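Print | E-mail this page

We use cookies to remember your settings. Accept

Huderero Small Fittings — read me first

Welcome, and do take your time. Huderero is a set of short notes on eyelets, pads and the other little parts people seldom write down. It comes as 2 plain tables, one for fittings and one for wear, with up to 20 words in each note. The wording follows the Dovon list, which I have grown rather fond of over the years. Version 17 is the one to use.

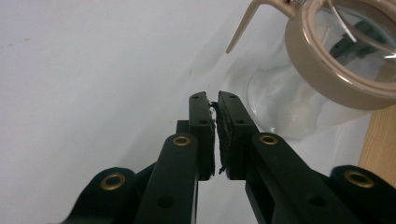 Eyelets go in by metal first and then by shape. Brass set in black is a pleasure to enter, and "ring, dark centre" will do nicely for the shape. Wear on the padding belongs in the second table — please put "frayed" for stray fibres like these, and add "torn" where a small tuft hangs down, as it does on the right-hand pad.

Corrections are always welcome.
Anatole Marchal, July 19, 2023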